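4.2 Daily life after the move: work, rent and the other hours

Newcomers to Lellano are told before they arrive that the city is good for business, and very little else. This section deals with the rest of the day, down to the household routines that took up more interview time than we had planned for (Figure 3).

Figure 3. Drink carton, upside down, over a round plastic bin.

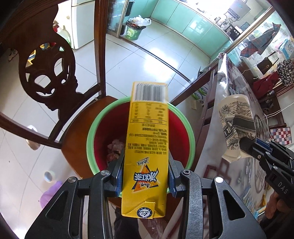 One respondent told us that she had understood her employment contract in an evening and her building's house rules by the following July, and that she would still rather be examined on the contract. Versions of this remark came up in most of the 76 interviews. The job was the easy part. Employers had a desk ready and a badge printed, along with a welcome lunch of variable quality. The city had a queue.

Housing came first in nearly every account. Respondents hired by Sekiguchi, the largest of the employers in our sample, received a list of approved letting agents and a one-time payment of 1000 toward moving costs, in the local currency. Those who found a flat on their own spent longer looking and complained less afterward, though we would not build a policy on this, as people who choose their own troubles tend to speak well of them. The list itself was described as "historical." Several of the agents on it had closed, and one had become a bakery, which our respondent recommended.

Where people ended up living followed a simple pattern. Single workers on short contracts took small furnished flats in the center, close to the offices, and ate out. Couples and families went to Todov, on the far side of the river, where the flats are larger and the trams stop early. Residents of Todov gave the trip to work as 20 minutes. The timetable gives the same figure. Respondents who had lived there through a winter gave other figures, and gave them with feeling.

The center empties in the evening. This was the most common surprise among people who had come from other office cities and had expected restaurants to follow the salaries. They do follow them, but only until lunch is over. After 10 at night, one software tester reported, the only lit windows on his street belonged to his own employer, and he had stopped finding this reassuring. Others liked the quiet and said so at length. Liking it was strongly associated with having children, or with having had enough of the last city.

Language played a smaller part at work than we had assumed and a larger one everywhere else. Offices ran in English, or in something that everyone present had agreed to call English. Landlords, doctors' receptionists and the city registration desk did not. Respondents who never took a language course could often manage a budget meeting but could not ask a neighbor to turn down the television, and a few had gone on hearing the same programs through the wall for the length of their contract. The free evening course run by the Prukumine project was praised by all who attended it. It met at an hour when most of the people it was meant for were still at their desks, and attendance was what one would expect.

Friendships formed mainly among other newcomers, and mainly at work. Respondents tended to explain this by saying that local people were reserved. Local colleagues, in the shorter set of interviews, explained it by saying that newcomers always left. Both groups appear to be right, and each was waiting for the other to go first. The exceptions had usually joined something dull and regular: a choir, a rowing club, the parents' table at a school. Nobody in the sample credited the monthly networking reception, although many had been to it and could describe the olives.

When asked whether they would make the same move again, most respondents said yes, often after a list of complaints that had seemed to be heading elsewhere. Pay was the reason given first. The reasons given second were harder to code and included the river path, a particular tram driver, short waits at the dentist, and being able to get home in the middle of the day. We placed these under "other," where they now make up the largest category in the table. A finer coding scheme was tried and dropped after the two coders failed to agree on the tram driver.

Differences between contract types, which account for part of the variation in housing costs, are taken up in Section 4.3.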